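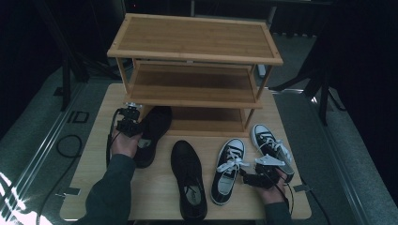
Bamboo shoe rack, three tiers, with two pairs of shoes in front

Re: [Enwood-neighbors] hallway clutter and the June swap

> Does anyone have a trick for keeping the entry clear? We have
> 23 feet of hallway and I trip over something in all of it.

Oh, I feel for you! We had the same trouble when we moved into the Blomqvist building, and what finally helped was a bench by the door and a strict rule of two pairs per person, with everything else going to the bedroom closet (my husband still grumbles, bless him). Hooks at kid height were a big help too — ours hang their own coats now, most days anyway.

If you can wait until the June swap, do come early, as the small furniture goes fast. I'm bringing a lamp and a box of picture frames, and I'd happily trade either one for a decent umbrella stand.

Warmly,
your neighbor in 29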